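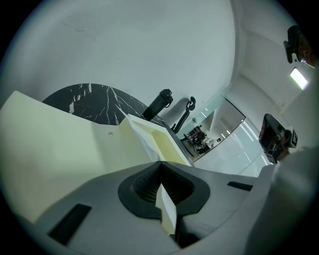

Figure 1. Wrist view from one gripper. The open box is in front, the second gripper with its marker tag is at the right.

Home Guides Set-up Downloads Contact

4 min read

Section 3. Recording with two hand-held grippers

In this section we explain how to record one session for the Verkidura method. The method learns from the wrist view and from the position of each gripper, so both must be good from the first second. Please complete the calibration in Section 2 before you start.

3.1 Prepare the place

1. Put the box on the table with its opening free. Both grippers must be able to reach inside without touching the rim.
2. Switch on the ceiling lights and leave them unchanged until the session is finished.
3. Turn each gripper slowly through the full working area. In the live view, look for strong reflections from glass or a glossy floor.

Note: Furniture and people in the background are allowed. In our tests at Zavala, Chaltu Kahsay compared recordings from a plain room and from an ordinary office, and the policy trained on the office recordings made fewer mistakes in a new room.

3.2 Check the marker tag

4. Hold the grippers side by side and confirm that the tag is readable in the view of the other gripper.
5. Keep your sleeve and hand away from the tag. When it is covered for a long time, the Ideveck tracker loses the relative position and the session must be recorded again.

3.3 Check the grasp

6. Take the test block between the fingers and close slowly. Stop when the fingers begin to bend.
7. Look from above and compare with Figure 2. The block should be upright between the fingers.
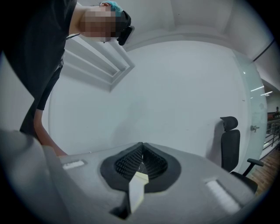

Figure 2. Block held upright in the gripper, seen in the wrist view.

8. Press Record, wait for the short tone, and do the task at your normal speed.

Caution: Do not pull the block out by force when the fingers are closed. The ribs of flexible fingers can tear – open the gripper completely first.

3.4 How many sessions

The result in our report used 306 sessions from 2 operators. With less data the policy still found the box, but it often released the object too early. For questions about the report, please write to Aarne Saarinen.

We use cookies to remember your language. Accept Settings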